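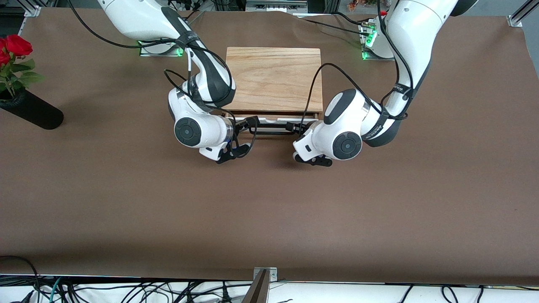

Household Tips: Caring for Outdoor Adventure Gear Between Trips

Guests who book group weekends with Clernberg Activities are asked to return home with their own wetsuits, boots and gloves in reasonable order. The following guidance is issued to all party organizers and applies equally to gear used for kayaking, coasteering or surfing.

Rinsing

Wetsuits should be rinsed in cool fresh water, inside and out, on the day of use. Hot water must be avoided, as it weakens the glue along the seams. A small amount of mild soap is acceptable – bleach and fabric softener are not. Boots should be filled, shaken and emptied at least two times.

Drying

Hang suits folded over a wide rail at the waist. Thin wire hangers stretch the shoulders. Suits are to be turned right side out once the lining is dry, and kept out of direct sun throughout. Boots dry faster when stuffed with newspaper, changed after six hours.
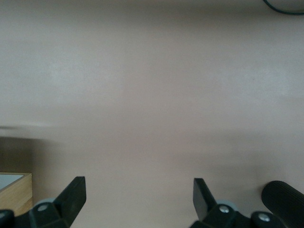
Corinne Holloway wrote to ask whether a clothes dryer on its lowest setting would be safe for gloves, having lost a pair to mildew in January. It would not. Gloves should be pegged by the cuff with the fingers down for the first hour, then turned over so that air can reach the tips.

Zippers and Small Repairs

Run an old toothbrush along the teeth to lift out sand, then apply a little zipper wax. Tears shorter than a fingernail may be closed with neoprene cement, applied in two thin coats. Larger tears should be referred to a repair shop.

Storage

Dry gear may be kept in a lidded bin or a closet away from heaters. Helmets should not be stacked under heavy items. Organizers storing gear for a whole party are advised to label each item with the owner's name on cloth tape – ink written directly on neoprene soon fades.

Page reviewed 8/3/24. Questions may be addressed to Mechthild Strebel at the bookings office.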